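Course handout, unit 7: Writing the minutes of a meeting
Evening course in office writing, Gisbridge

In this unit we look at the minutes. Many students think that minutes must contain everything that was said. For a court this may be correct, but for a normal working meeting it makes a text which no colleague will read until the end. You write down what was decided, who will do it, and until which day. The discussion itself gets one or two sentences.

Please compare the two versions in your reader. The long one has 1294 words and the short one has 340. Both report the same meeting at Zistetti, which lasted 60 minutes.
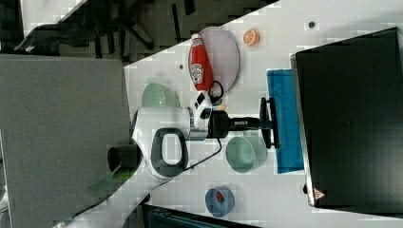

Edeltraud Nolte objected in the May course that a short version can be unfair to the person who lost the vote, and that her arguments should stay readable for later. I find this a good objection. In such a case, write one sentence with the main argument and the name, and let the person check it before you send the minutes to all.

About the tenses: use the past for what happened in the meeting ("Ms. Tiedemann reported on the new price list") and "will" for the tasks. Do not mix them inside one sentence.

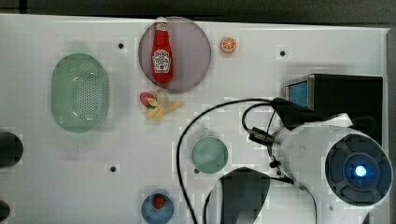 The verbs also need some care. "Said" is nearly always good enough. "Claimed" sounds as if you do not believe the speaker, and "admitted" sounds as if there was some guilt. Students whose first language is German, like mine, often choose "claimed" only for variation.

Homework: shorten the Ambrose minutes in your reader to one page. Underline every task and every name. Send the text to Roswitha Tiedemann until 14th July, as a normal text file, please.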